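Call for Readers: the Voltville Review of Religious Rankings
Unpaid, part-time, closes January 27, 2019

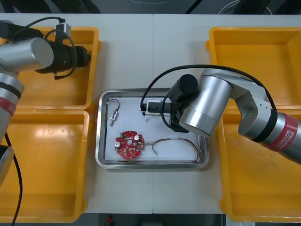
What we are after

Every year another list turns up telling us which preachers, scholars and faith leaders matter most. Every year the papers print it as though somebody had weighed souls on a scale. We would like to know how these lists are made, and we doubt the answer will flatter anyone.

Curnonness is a small quarterly on religion and public life. We need readers to go through 89 published rankings of religious figures, from glossy magazine specials to the Geddes parish honour rolls, and note who paid, who chose and who was left out.

What you would do

Read three lists a month until November. Fill in a form for each one. Argue with the other readers, in writing, when your forms disagree – they will. There are 1049 entries in the first batch, many of them the same bishops and television imams under different headings.

Who should apply

People of any faith or none. A theology degree is no bar, but it won't move you up the queue. We would favour anyone who has sat through a synod, a mosque board election or a temple building appeal and remembers how the names got onto the paper.

Please don't apply if you have a candidate of your own to promote. We had two of those last time and it was a long winter.

What you get

A copy of the finished report, your name in it if you want it there, and a $90 book voucher. We can't promise the report will change anything. The people who print these lists have ignored better work than ours.

How to apply

Send one page on a religious ranking you distrust, and why, to Calum Moncrieff, Curnonness, Wekidetti House, Voltville. No references and no cover letter. Shortlisted readers will be sent a sample list to mark up at home.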